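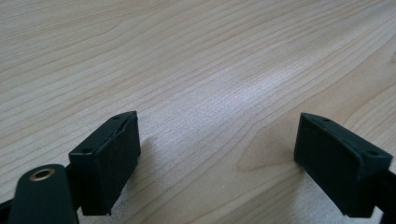

Cuiping Liang: Same fault at Zindatdale since the scheduler update. Jobs sent to the second floor queue go to "held" after the first page and stay there until someone releases them by hand. Jobs of a single page go through. Please merge with this ticket if it matches.

Status: open
Priority: changed from 2 to 1
Queue: Print services, Trumau office
Assigned to: Haoran Mao

Original report
Multi-page documents sent to the shared printer are held after page one. The panel shows "Ready". The job shows "Held – waiting for resource" in the queue window. Releasing the job prints the remaining pages correctly. Restarting the printer clears the queue but the next long job is held again. Affects all users on the floor. Laptops on the guest network are not affected, as they print through the web upload page.

Haoran Mao
Merged with the Zindatdale ticket. Both sites use the same server and the same driver package, so I am treating this as one fault. Please do not restart the printer while a job is held. It clears the log I need.

Could someone at each site send one document of 8 pages, single-sided, black only, from a wired desktop, and reply with the time it was sent.

Cuiping Liang
Sent at 10.42. Held after page one. Not released.

Bảo Trình
Sent from Trumau at 10.50. Held after page one. I then sent the same file double-sided and it was held after the first sheet, so two pages came out.

Haoran Mao
Thank you. The double-sided result is useful. The server is pausing after the first sheet, and the page count does not come into it.

From the spooler log for the 10.42 job:

job accepted
sheet 1 sent
sheet 1 acknowledged
accounting request sent
accounting timeout, 30 s
job state set to held

The accounting service is asked for the user's balance after the first sheet. It does not answer within the limit, and the scheduler holds the job. Before the update a timeout was written to the log and the job carried on. The new default is to hold.

Steps taken so far:
Accounting service restarted. No change.
Name lookup from the print server to the accounting host checked. Resolves correctly.
Firewall rule between the two checked. Port open, small requests answered at once.
Accounting database checked for free space. Adequate.

Zixuan Long
Is the balance check being run against the archive table as well? We moved old records there in September and the view that joins the two was never given an index. Finance reports against it have been slow ever since – we run those overnight for that reason.

Haoran Mao
It is. The old scheduler asked for the live balance only. The new one asks for the full history and works out the balance itself. I ran the query by hand for my own account and stopped it after two minutes.

Two options:
(a) Set the timeout action back to "log and continue". Takes effect straight away. Jobs will print but each one waits the full 30 seconds after the first sheet.
(b) Limit the history request to the last 1000 records per user and add the missing index. Needs a short stop of the accounting service.

I would like to do (a) now and (b) after working hours. Zixuan, can you approve the index?

Zixuan Long
Approved. Please take a copy of the view definition first. The last one was overwritten.

Haoran Mao
(a) applied at 13.15 on both queues. Held jobs have been released, so expect a backlog in the output tray. Copy of the view definition saved in the ticket folder.

Guilan Kong
My job printed but stopped for half a minute after the first sheet, then finished. Is that expected?

Haoran Mao
Yes, until (b) is done. Please do not send it again during the pause or you will get two copies.

Haoran Mao
(b) applied at 18.40. Index built, history limit set, accounting service back up at 18.52. The same query on my account now returns in under a second. Test job from Trumau printed without a pause. I have left the timeout action at "log and continue".

Could both sites repeat the 8-page test in the morning, when the load is normal.

Bảo Trình
Trumau, 9.05. No pause, single or double-sided.

Cuiping Liang
Zindatdale, 9.20. Single-sided fine. Double-sided also fine. One user still gets "held" on the Asano label printer.

Haoran Mao
The label printer has its own queue and was not included in the change. Setting applied there now. Please ask the user to delete the held job and send it again.

Cuiping Liang
Labels printed.

Status: resolved
Follow-up: vendor case to be raised about the changed default. Owner Zixuan Long.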